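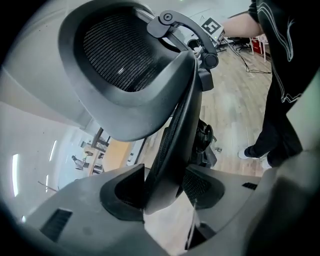 Fjeld Mesh Task Chair with Headrest

Product code: Fjeld 8
Colour: Black
Availability: In stock, delivered in 4 working days

The Fjeld is a full-size office chair for people who spend most of the day at a desk. The seat is foam with a woven cover. The back is mesh, so air can pass through it in warm weather.

The headrest moves up and down and tilts forwards and back. Set the seat height first, then the back, and leave the headrest until last. It should meet the back of your head when you lean back and stay clear of it when you sit up to type.

Specification

Seat height: adjustable by gas lift
Armrests: height adjustable, removable
Base: five-star, with castors for carpet
Castors for hard floors: sold separately
Tilt: lockable in 4 positions
Assembly: required, tools in the box

Assembly

Fit the castors and gas lift to the base before attaching the seat. Leave all 8 bolts finger tight until the back is on, then tighten them in turn. The headrest goes on last. Printed instructions are in the seat carton.

Care

Vacuum the mesh with a soft brush. Wipe plastic parts with a damp cloth and mild soap. Do not use bleach or solvent cleaners. Check the bolts every February if the chair is in daily use.

Delivery and returns

Chairs are sent from Trinell in two cartons. You can return an unused chair within 14 days. Keep the packaging until you are sure of the fit.

Spare parts

Armrest pads, castors and gas lifts are kept in stock for 7 years after a model ends. For orders of several chairs, contact Elsa Fagerlund in the Guvent sales office.

Page updated 7/21/26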